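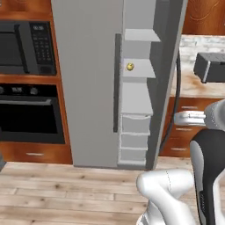
*Kitchen 4, refrigerator task, door open.*

Soledad Tapia had the render on the left screen and the purchase request on the right. The request was from Lisby and asked for 15 arms. The budget line allowed 7.

"Unit price is 3,361," Shufen Wei said. "That excludes mounts."

"Does Guerra sell the mounts?"

"Guerra sells mounts that fit Guerra arms. Jimham sells an adapter. Lead time on the adapter puts us into September."

Soledad entered the adapter as a separate line and left the cost blank. She looked at the left screen again. The gripper was at the edge of the refrigerator door, one silver finger toward it. On the second door shelf was a small green fruit.

"Is the fruit in the requirements?"

"Section 7. Retrieve one item from a door shelf. The item is not specified."

"And the door?"

"The door is in Section 4."

Soledad opened Section 4. It gave a maximum pull force and a clearance for the open door. It did not mention the counter on the other side. She added a comment, then a second comment correcting the units in the first.

"Lisby will ask why we cut the quantity," Shufen said.

"Tell them 7 now, and the other 8 after acceptance."

"They'll want that in writing."

Soledad typed it into the notes field, which accepted one line. She shortened it twice. Then she changed the status from Draft to Review and went to find out who at Jimham answered the phone.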